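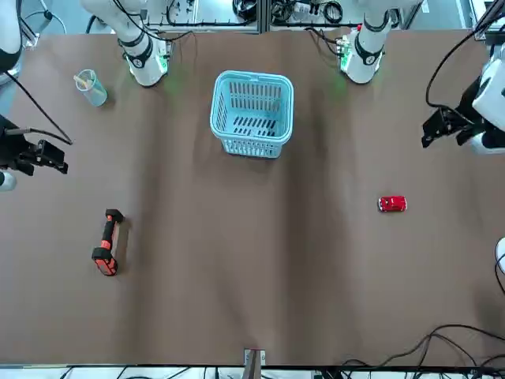 Renata Kwiatkowski
Founder and head of the workroom, Imgate

About us

I distrust About pages. Most of them tell you the firm is passionate, and then you ring up and get a recorded message. So I will try to keep this to what we do, what we charge for and what we turn away.

Imgate makes covers for tables. Work tables mostly, the big plain sort that people cut on, pack on, sort on and lean on. We measure, cut, fit and replace. We don't sell the tables, and we don't sell cloths for dinner parties, though we get asked every February by somebody planning a wedding.

How it started

I spent years in a packing room in Fudarlow where the tables were bare and the tops were a disgrace. The manager bought a cover from a catalogue that promised it would "transform the workspace". It slid about. I cut it down, fitted it properly over a weekend and it stayed put, and the next unit along wanted one too. That was the whole business plan. I still don't believe a table cover transforms anything. It gives you a decent surface to work on and saves the one underneath.

What we use

Matt brown is our standard colour and the one we sell most of. I was against it at first - it looked drab on the sample card - but pale things show up well on it and it doesn't throw the ceiling lights back at you. We also keep a grey and a dark green. White we stopped offering after our first year, and I haven't missed it.

Our standard widths are 100 cm and 160 cm. Anything up to 200 cm we can do in one piece. Past that there has to be a join, and anyone who says you won't notice a join is selling something.

About wrinkles

Customers write to us about wrinkles more than anything else. A smooth cover on a broad table will often show faint wrinkles and a few soft folds, usually up the middle where it was folded for delivery. You will read online that these "drop out overnight". Some do. Some take weeks, and one or two may never go completely. If you want it dead flat from the first morning, ask for it rolled, and be ready to pay more for the carriage. I have tried most of the tricks with warm irons and damp towels and would not recommend any of them.

If a fold is deep enough to tip a pencil, send it back and we will cut another.

Who we are

We are a small workroom with one long cutting table and not enough shelves. Kurek, our sister workshop, does the edging and corners. Zurkum is the name we put on the heavier cover, and before you ask, it doesn't mean anything. We wanted a word that wasn't already on somebody's van.

By the last tally in the order book we had fitted 587 tables. I mention it only since people ask whether we are new. It doesn't prove they were all good. Four of them we went back and did again at our own cost.

What we won't do

We won't quote from a guess. Measure the top twice, write down both answers, and if they differ, measure again. We won't call a cover "heatproof" or "cutproof", whatever the next firm says about theirs. And we won't sell you a new one if yours only wants turning round.

Samples are free and come with no follow-up calls. Put one on your own table, under your own lights, and leave it there for a week before you order.

Page last checked 10 Apr 2021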